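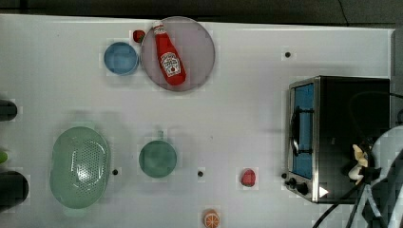
Ostarard: wrist camera vs. overhead camera on the toy kitchen table

gripnote
Finished the camera comparison on the toy kitchen task. Same Ostarard policy trained 2 ways, once with overhead views only and once with the wrist view added. 121 demos for each. 50 test trials per policy, and a trial counts only if the food item ends up in the right dish.

Overhead only got 3 fewer successes than overhead plus wrist. I expected a much bigger gap. The procedure:

1. Set out the dishes and food by hand before each trial. Colander, pot and plate stay in the same general area, small stuff can go anywhere the arm can reach.
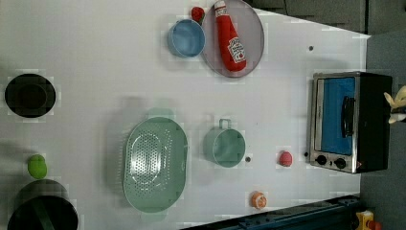 2. Run both policies on that layout before changing it, and flip a coin for which goes first.

3. Score from video, with the policy name hidden.

tablefour
3 out of 50 is noise. I wouldn't call that a result in either direction. What did the failures look like?

gripnote
Mostly bad grasps on the small round items with overhead only. With the wrist view it was more often a good grasp and a bad release. The colander was the worst target.

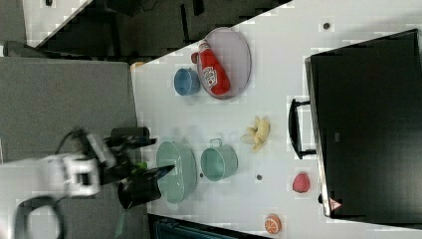 The fingers come in low over the rim and the policy opens them too early. I saw this with both versions, but more with the wrist view. My guess is the held object blocks the wrist camera right when it needs to see the dish.

mk_abdella
Don't agree with tablefour. The layouts are paired, so you should look at the trials where the two policies disagree. The totals hide that. Can you post the per-trial table?

tablefour
Fair, pairing helps. It's still one training seed each - we saw bigger swings than this on Zustier just from changing the seed.

gripnote
Yes, one seed. I'll train another pair and put the table up with it, probably in March.

mk_abdella
Please log the release height too if you can.

Related threads
Mistico: action chunk length and early release
Zustier seed variance, all runs
How do you reset a cluttered table by hand?
Scoring from video with hidden labels

Last updated: February, 4:40 pm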